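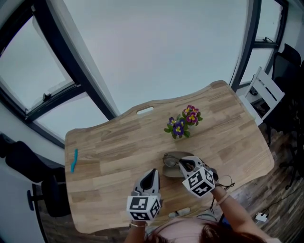 Right, the table thread. I promised this back in July and then forgot, so make a cup of tea, it's a long one.

1/ For anyone new: I've been trying to get the window end of the flat to work since we moved in. It gets lovely light, even when the sky is just flat white, and for ages I had a horrible square desk shoved in there with everything I own piled on top. Enough!

2/ The table is light oak with a wavy edge. No straight sides at all. I went back and forth over that for weeks (what if chairs look silly against it? they don't) and in the end I just missed having something in here that wasn't a rectangle.

3/ My favourite bit is the slot. There's a rounded cutout near the window side, sort of an oval, and it goes right through the wood. Makes the whole thing so much easier to drag about when I want to hoover. I've also dropped a pen through it 4 times.

4/ People asked where it's from. Small workshop called Manalastas, found them at the Zolumstead makers' market. It was £424, which made me gulp, but I'd been putting money by and the old desk sold in an afternoon.

5/ The colour, since two of you messaged me! It isn't one even shade. Some planks are honey, some are more tan, and you can see the grain properly. If you want everything matching you'd hate it. I spent the first evening just looking at it like a weirdo.

6/ Finish is an oil, so I do have to look after it. I'm using the Grudura one in the little tin. Thin coat, leave it, wipe off what hasn't soaked in, go to bed with the window open. Smells like a cricket bat for almost 20 hours and then it's fine.

7/ The plant is a primula. Purple one side, magenta the other, yellow middles. I know they're not fancy but I can't walk past them at the greengrocer's. Cool and bright suits them, so the window end is ideal, and I take the dead flowers off whenever I'm on the phone.

8/ Watering — I was drowning them. Three went to mush last winter. Now I poke a finger in the soil and only bother if it feels dry on top. Never over the leaves. And I take the pot to the sink so there's no ring on the oak!

9/ Now the grey oval tray. This is the thing that changed my life (low bar, I know). It's where glasses live. Mine have thin metal frames and I must have sat on three pairs before this one, so the rule is that if they're not on a face, they're on the tray.

10/ I did try a bowl first. Don't do a bowl. Everything goes in a bowl. By the end of the week mine had keys, batteries, a lemon and a bus ticket in it, and the glasses were at the bottom getting scratched. A tray is too flat to hide things in.

11/ It's a Mandance one, from their seconds shelf. There's meant to be a flaw in it somewhere and I still haven't found it.

12/ Is the table always tidy? No. There's usually some odd little thing that's wandered in from another room, and there was a turquoise one over on the left for ages before I put it away. I do a quick sweep before dinner and that's about it.

13/ Still to do: something on the floor under there. It's slippers or cold feet at the moment. I'd like a round rug but maybe a round rug under a wobbly table is too much? Opinions please, I keep changing my mind.

14/ Oh, and the last post about this got 2777 likes, which is more than anything I've ever said about my actual job. Hello to all of you who came for furniture. I'll do the shelves next, once I've bought some brackets.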